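Zostlow Wall Map of the Upper Mississippi River Towns, 1830 to 1860

Item status: In stock
Format: Flat print or mounted on board
Size: 38 inches wide, 600 place names
Publisher: Zostlow
Last revised: 16/05/2021

The Upper Mississippi wall map shows the river towns, landings, ferry crossings and military roads between St. Louis and St. Paul in the thirty years before the Civil War. It is made for classrooms, library reading rooms and local history societies, and it also suits a home office with a clear stretch of wall.

Many towns on this part of the river changed names, moved back from the bank after floods, or were laid out on paper and never built. The map marks all of these. A solid dot is a town that was settled and stayed. An open dot is a town that was settled and later left. A small cross is a town that was platted and sold in lots but has no record of lasting houses. Where a town had more than one name, the older name is printed in italics under the newer one.

Lead mining country around Galena and Dubuque is crowded at the main scale, so it has its own inset in the lower left corner. A second inset covers the rapids near Keokuk, where cargo was often moved to smaller boats when the water was low. 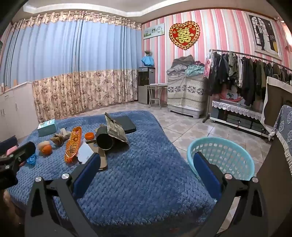
The base drawing was made by Sipos, the same shop that drew our canal map of northern Illinois. River channels follow surveys from the period, so islands and sloughs will not always match a modern road map. The locks and dams built later are left off. State and territory lines are shown in 4 colors, one for each stage of settlement, and the key gives the years for each.

An index booklet comes with every copy. It lists each place name with a grid square, the county it falls in today, and the year of the first post office if one is known. Spellings follow the post office lists. Please check the index before writing to us about a missing town, as a good number are filed under an earlier name.

What is included
Map, flat or mounted
Index booklet
Sheet of 13 short notes on sources

Choosing a format
The flat print is on heavy matte paper and ships rolled in a tube. Leave it under flat weight overnight before framing. The mounted version is on stiff board with two hangers on the back and ships in a carton. It can't be rolled or folded. Neither version is laminated, and marker or chalk will not come off the surface.

Changes in this revision
The ferry at Wabasha has been moved to the correct bank. Three landings below Burlington were added. The military road out of Prairie du Chien now follows the ridge. The inset of the rapids was redrawn at a larger scale. Owners of the April printing can ask for a free correction slip.

Related items
Zostlow Canal Map of Northern Illinois
Zostlow Map of the Great Lakes Fur Posts
Wusorari hanging rails, black or natural
Sandetti map tubes with end caps

Ordering
Schools and libraries may order by purchase order. Tubes and cartons are sent separately, so an order with both formats may arrive on different days. Returns are accepted on unused maps in the original packing. Index booklets can be bought alone as replacements.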